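Home Journal Archive Household Notes Pantry Letters About
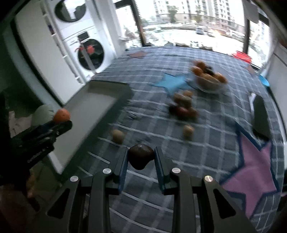
Fruit on the star cloth, by the window at Pinville.

Reading time: 3 minutes

The household at Pinville has kept its fruit on the large table by the window for as long as this journal has been published. The arrangement was reviewed in July, after several readers wrote to ask how fruit should be stored during the warmer part of the year, and the present entry records what was decided.

The principal change concerns the container. Fruit was formerly divided between a bowl and whatever plates happened to be free. The bowl has been retained for display and for the use of guests. Fruit intended for the week is now placed in a long, shallow, open box at the left side of the table, where it can be looked over without being lifted out. Deep containers are no longer used for this purpose. In a deep container the lowest layer is seldom inspected, and a single soft plum can spoil its neighbors before it is found.

Desmond Mahmoud, with whom I share the house, objected to the size of the box. He considered it excessive for two people. The objection was noted and the box has remained.

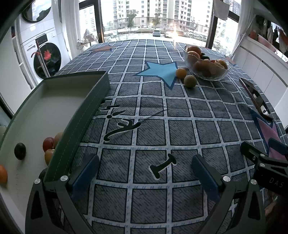 HOUSEHOLD NOTES: Sorting and Storage

The near part of the box is filled first and the far half is left clear. Fruit that needs a few more days is moved to the far half once it has been identified, and fruit that is ready stays close to hand. The division is informal and is not marked in any way. Tyyne Koskela, who stayed with us for 4 days in July, suggested paper labels. They were tried and had come loose by the following morning.

The following practices are now observed.

Fruit is handled one piece at a time and set down, never tipped from the bag.

Dark-skinned fruit is turned over before it is put away. Bruising on such skins is difficult to see and is more readily found with the thumb.

Citrus may share the box with softer fruit, provided that the softer fruit is not placed underneath.

Nothing is washed until it is to be eaten.

A word is owed on the tablecloth, which has drawn more correspondence than the fruit. It is checked, with stars and printed lettering, and was purchased from a shop in Grornthorpe 5 years ago. It was intended for a single birthday luncheon and was to be put away afterward. It creases easily. Bohumila Skála has offered on two occasions to press it, and I expect to accept before the autumn. Readers who asked what the lettering says are advised that I have never read it from end to end, the table being generally in use.

The window remains the unresolved matter. It provides excellent light for sorting, and in the afternoon it provides rather too much warmth. For the present the blind is lowered at lunch on bright days. Moving the table to the opposite wall has been discussed and would require moving the bookcase.

An entry on preserving plums will follow when the jars have been located.

Contact | Copyright Pinville Household Journal | Back to top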